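About Us

Altomville Joinery and Windows

Hello, and thank you for taking the time to find out a bit more about us. We know that most people who land on this page have a draughty bedroom, a sash that won't stay up or an extension half drawn on the back of an envelope, and would quite like to know what sort of people they'd be letting into the house. So put the kettle on, because we do tend to go on a bit when it comes to windows.

We began in a rented unit behind the old dairy in Flulby, with 2 benches, a second-hand spindle moulder and a telephone that only worked if you stood by the door. In those days we made anything that anybody would pay us for: gates, pantry shelves, a pulpit, a great many rabbit hutches. Windows came along when a neighbour asked if we could copy the rotten one in her back kitchen. We could, more or less, and she told her sister, and her sister lived in a terrace of houses that had all been built in the same year with the same windows. That terrace kept us busy for the whole of our first winter.

The workshop is in Altomville now, on the Ertürk yard, where we have rather more room and a proper drying store for the timber. There are 40 of us altogether, counting the office, the fitters and the two apprentices who join us every January. Several of the people who train our apprentices were apprentices here themselves, and we are very proud of that. At the last count we had made 2,571 windows, every one of them written down by hand in the order book, and we still send out replacement catches for some of the earliest ones.

What we make

Most of our work is made to measure for older houses – casements, sliding sashes, the odd round window for a stairwell – but we are just as happy with a new build or a garden room. We come out and measure twice, once before we give you a price and once before we cut anything. If your old frames can be mended, we'll tell you so. A new bottom rail and a bit of patience can give a tired window a good many more years, and we have a small repairs team who would much sooner save a frame than put it in a skip.

For those who want something simpler, there is the Iltonier range, which we designed ourselves over a long and rather argumentative spring. It comes in set sizes, with a choice of finishes from clear oil to full paint, and it usually takes less time to make. We're especially fond of a natural finish on the inside of a room, where the walls are plain and the wood can bring in a bit of warmth.
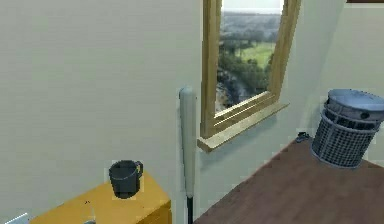

A honey-brown frame and a projecting sill, with the hills beyond.

We get asked about sills more than you might expect. Do have a think about yours before we visit! Some people want a deep one for geraniums or for the cat, and others like it kept slim so that the curtains hang properly. It is an easy thing to change on paper and a much harder one once the plaster is on.

Coming to see us

The showroom is next to the workshop, and you are welcome to bring your drawings, your paint cards and your children (there is a box of offcuts for building with). Parking is at the back of the yard, past the timber racks, and the gate is heavier than it looks, so give it a good push. If you can't get over to us, we visit homes throughout Altomville, Flulby and the villages in between, and there is no charge for a first visit. Send us a few measurements and your postcode through the contact form and we'll ring you back for a chat.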